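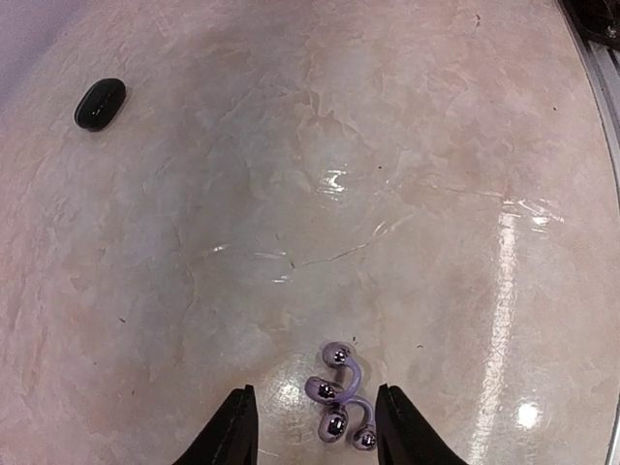
1. Introduction

Polished stone and stone-effect surfaces are common in cafes, kitchens and hotel lobbies. Many have a mottled pattern in pale colors, and most are finished to a high gloss. Customers who complain about these surfaces usually complain about glare. This report examines how the gloss of a tabletop changes with routine cleaning, and whether the choice of cleaner affects the rate of change.

The work was carried out by Dilek Sarıgül and Sinan Bilgin in the materials laboratory at Hinville, under the supervision of Colette Millet.

2. Materials

Test pieces were cut from a single slab of polished limestone supplied by Imberg. Limestone was selected over granite for its lower hardness and its known sensitivity to acids. Each piece was rinsed in distilled water and dried for 26 hours before the first reading.

Three cleaners were compared: plain water, a neutral soap solution, and a diluted vinegar solution of the kind used at home. Two pieces were assigned to each cleaner, giving 6 in total.

3. Method

Gloss was measured at an angle of 60 degrees with a handheld gloss meter. The meter was checked against its reference tile at the start of every session. Readings were taken at five marked points on each piece and averaged.

Wiping was done on a linear rub tester with a cotton pad under a constant load. Each piece received 4,000 strokes. The pad was replaced whenever the cleaner was reapplied. Early trials with a microfiber pad were dropped after the pad began to shed.

4. Results

The pieces wiped with water showed no change larger than the repeatability of the meter. The soap pieces lost a small amount of gloss in the first part of the test and then held steady. Rinsing restored most of the loss, which points to a film of residue on the surface.

The vinegar pieces dulled early. By stroke 138 the change could be seen without the meter when the piece was tilted toward a window. Rinsing had no effect on these readings. Under a low-power microscope the surface was etched, with the darker veins standing slightly higher than the stone beside them.

5. Sources of error

The natural veining caused differences between measuring points on the same piece. Room temperature was not controlled. Two pieces per cleaner is too few for a statistical test, and the results should be read as a comparison only.

6. Further work

Begoña Paredes has suggested repeating the test on sealed stone. A honed finish should also be included, as it starts at a lower gloss and may hide etching better.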